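The Jernley margin rule was a method of charging sales tax on second-hand household goods. Dealers paid tax on the gap between buying and selling price, and items under 613 were left out. Supporters said it would end double taxation. The evidence for this is thin – Lorna Cabanatuan's study covered 2 dealers.
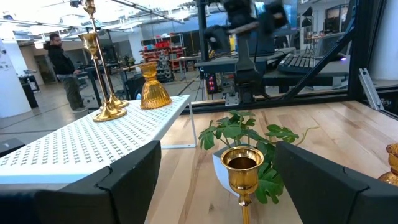 The rule was revised in June after complaints that few small traders kept purchase records. Dealers with yearly sales below 2,000 could then use a flat rate of 5 per cent. Renji Nishimura doubted that the change made the tax any simpler, and no review has been published.

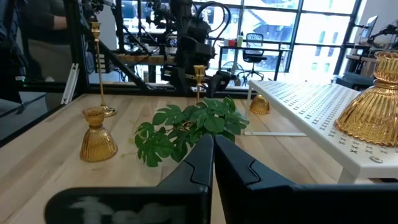
Amber glass candle holder and artificial greenery on a wooden table.

Last updated: Jun 20, 2023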